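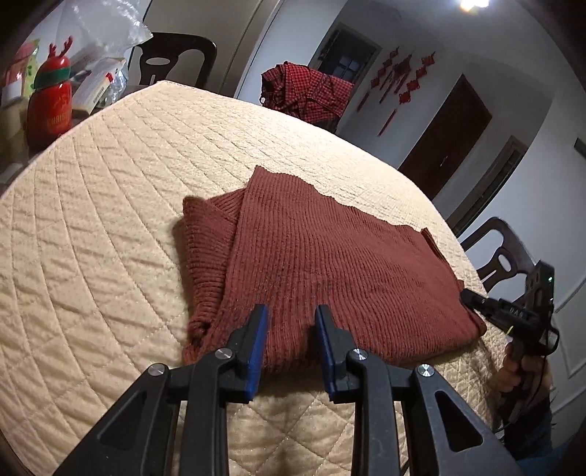

赤いリブ編み、キルティングの布の上で。左右2台使用。

11月11日

Domeckの手持ちグリッパーキット、評価の続き。今日は衣類たたみだけに絞ってやってみた。きのうまでのコップと箱は楽勝だったので、そろそろ意地悪をしたくなったというのが本音です(笑)。

で、リブ編み。これが想像以上に手ごわい!畝に沿ってつまむ分にはすっと入るのに、畝をまたいで横からつまみに行くと、生地が指先の前で逃げて丸まる。下の布がキルティングなのも効いていて、縫い目の溝に指先が引っかかることがある。ツルツルの机でやったときはこんなことなかったのになあ。ただ、溝のところは逆に生地の下へ指先を差し込みやすい気もするので、一概に悪いとも言えない。ここは保留。

指の内側の青いパッド、これは好き。ニットをつまんでも滑らないし、強く握り込まなくても持ち上がる。前に借りたGauthierの指先は硬くて、薄手のものだと毎回落としていたから、その差は大きい。ただ毛糸の細かい毛がつくので、途中で一度テープでペタペタ取った。消耗品としての値段を聞いておくこと。

持ち心地の話。右手は問題なし。左手のほうが先に疲れる。ハンドルの太さが自分にはちょっと合わなくて、たたむ動作で手首を返すところが続くとだんだん小指が浮いてくる。これはIfigeneiaさんも同じことを言っていた(彼女は手が小さいのでなおさら)。細いハンドルがオプションにあるはず。カタログをもう一回見る。

記録は全部で201本。うち16本は撮り直し候補で、ざっと見返したところ原因はだいたい同じ、たたみ終わりに片方の指を開くのが早すぎて端がぴょこんと戻ってしまうやつ。完全に自分の癖です。午後はゆっくり離すように意識したらだいぶ減った。減ったけど、意識しすぎて動きがロボットみたいになった(それでは本末転倒)。

バッテリーは1回の充電で最大4時間という説明。今日は昼休みに充電してしまったので、ちゃんと測れていない。次回は充電なしで通しでやる。

比較対象のStornhamのサービスは、機材だけでなく作業者ごと派遣してくれるプラン。楽なのは間違いないけれど、うちみたいに途中で「やっぱり袖から折って」とか言い出す人間(私)がいると、先方が気の毒な気がする。7月にもらった見積もりは古くなっているので取り直し。最低契約が4週間からというのも、この規模だと長い。

現時点の気分としてはDomeck寄り。Miltmontの現場に持ち込むなら、軽くて準備が早いほうが絶対いい。でもハンドルの件が片付かないと、一日中使う人には薦めにくいなあ。

次にやること
・タオルと薄手のシャツで同じ手順。布ありと布なしの両方
・左手用の細いハンドルの在庫確認
・パッドの交換手順(説明書の図がわかりにくい、問い合わせる)
・16本の見直し、Ifigeneia Kourkoulasさんと半分ずつ
・ケーブルが右の手首に当たる件、面ファスナーで留めて試す

追記:帰り際にもう一回だけ、と畝をまたぐ向きで挑戦して、また丸まった。悔しいので明日の朝いちでやる。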